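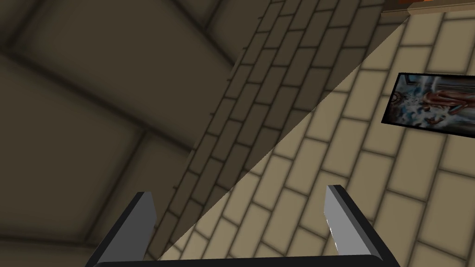 Our virtual cell is a copy of the arm we run at Leltholm, and I've been put in charge of keeping the two matched, which I love but am still learning! My trouble is the open position of the gripper. I send it 80, which is fully open on the real hand, and every time I reload the room I wonder if the simulated fingers are landing in the right spot. With the jaws wide open like this and only tiled wall between them, I can see both pale inner faces nicely, but the right tip looks a touch taller than the left. Is that a bad finger offset, or am I fussing over nothing? I also can't decide whether to leave the wrist view the way it loads, with the room standing on its head whenever the wrist has rolled over.

Posted by Halima Lawal, in Grippers and wrists

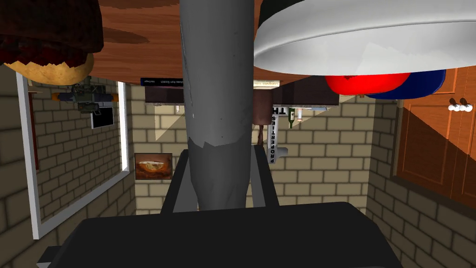
Gisix Users Club, Virtual Cell Team

Müzeyyen Tekin
Hello Halima, and welcome! I wouldn't touch the offset yet. A small difference at the tips can come from the view being a hair off center, so print the two joint values first and compare them. If they match (same size, opposite sign on our model), the fingers are fine and it's the view mount you want to look at. Do it at 80 and again at 2, and write both pairs down in the cell notes. I skipped that in June and had to do the whole thing over.

Gyu-bin Ha
just reload the default hand file, fixed mine

Shahla Arabzadeh
I'd save a copy before you do what Gyu-bin says, dear, as the default will wipe any finger changes you've made. As for the upside-down room, I leave mine alone. With the fingers coming in on either side of the gray cylinder I can judge the spacing perfectly well, even with the books and the green bottle hanging there bottom side up, and if you flip the picture you have to remember to flip left and right in your notes too. I mixed up my fingers that way for a good long while! If it really bothers you, roll the viewer window and leave the wrist joint as it is.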